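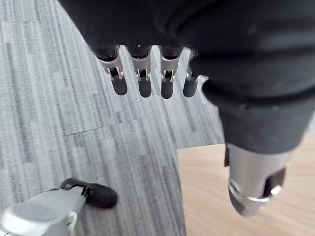 Week 14 of the hand. The black fabric cover is sewn now and it goes over everything except the metal tips. Kwok-wai Leung cut the pattern, I only did the stitching, slowly.

2/ The cover has too many folds near the fourth finger. I will take out 12 mm there and try again this evening.

3/ Someone asked about the thumb. Yes, it has its own motor - the other four share two. I know it is a compromise.

4/ Total weight is 770 g without the cable. I wanted less. Next job is the wrist plate, if the shop at Baletberg has a free bench in March.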